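Thursday at the Miranda building: an afternoon watching robots learn kitchens

I've wanted to get inside the Zonurance place ever since a friend forwarded me their newsletter, so when they put up a sign-up sheet for an afternoon visit in March I grabbed a spot before I'd even checked whether I could get off work. (I could. Sort of.) We were a small group, mostly people from local firms plus a couple of students, and after coffee and badges we went straight through to the practice floor, where they gather the demonstrations their learning system is trained on.
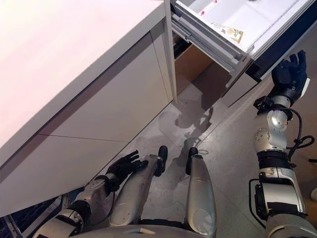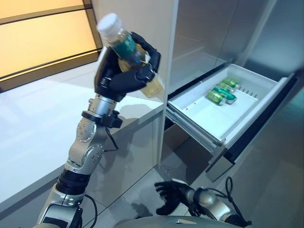
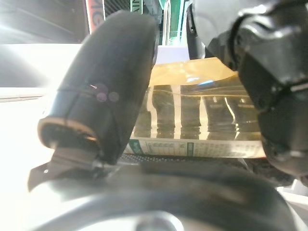
The first thing I asked was who's driving. On the sessions we were shown, it's a person. An operator steers the arms and hands through a chore from start to finish, and everything gets logged while they do it: the camera views, the joint positions, how far each finger is closed. One run through one chore is an episode. A pile of episodes goes to the training side, and out of that comes a program that has a go at the same chore by itself. I'd read all this before, but it's different when you're standing there and you see how slow it goes! A drawer I'd yank open without looking takes real planning when your hands belong to a machine.

They had a whiteboard by the door with the totals on it. 1559 episodes kept so far for the kitchen set, and 224 of those were drawer chores. I was surprised the drawers got so much attention, and the floor lead (very patient, I must have asked her twenty things) told me drawers are where the early versions fell apart. The program would learn one drawer beautifully, then get stuck on the next one over. So now they mix it up on purpose. Different drawer, different height, different stuff inside, sometimes hardly anything inside. Drinks and packets get swapped around between runs, and operators are asked to start from a slightly different spot each time.

What I liked best was the review room, which I'd expected to be dull. Two people sit with headphones on (for music, there's no sound in the recordings) and go through the day's episodes at double speed. They mark where each step begins and ends, type a plain sentence for what's going on, and decide whether it's a keeper. The labeling tool is called Skaltero, they built it in-house, and it looks like something from my first office job, all gray buttons. It's quick, though. The morning batch had been 164 episodes and they'd kept 109 of them. I asked what happened to the others and got a long answer that I'll shorten: some had a camera drop out, some had the operator pausing too long to think, and some were just messy in a way they didn't want copied.

Messy isn't always bad, by the way. If a hand misses a grip and then goes back and gets it, they'll usually keep that one and tag it as a recovery. A system that's only been shown perfect runs has no idea what to do after its first mistake. We had quite a debate over this in our group. One of the students thought you'd end up teaching it to miss, and the answer was that they trim the miss itself and train on the part that comes after. I'm still not sure I follow where exactly you make the cut, and I got the feeling they argue about it too.

Then there's the matter of where the cameras go. The head view gives you the layout of the room, but as soon as a hand closes on something, the hand is in the way. A wrist camera is great up close and hopeless at telling you where you are. Shiny plastic is a pain for both. The program they're training now, Fendness, takes in the different views together, and when they tried it on head views alone it did a lot worse with flat packages. That matched what I'd have guessed, which made me feel clever for a minute or two.

A few of us got to try the controls at the end. I'll be kind to myself and say I moved an arm. You feel it in your shoulders almost right away, and I was glad to hear operators swap out often. My run was not kept.

Practical stuff if you want to go: the Miranda building is the one behind the bus depot, and the entrance is on the parking lot side, not the street side where I stood ringing a bell for a while. Wear flat shoes, as there's a lot of standing. They let us take notes but asked us to leave bags in the lockers. The coffee is fine, the cookies are very good, and the tour ran almost an hour over with no one in a hurry to leave. They're planning another afternoon once the laundry set gets going, and I've already put my name down for it.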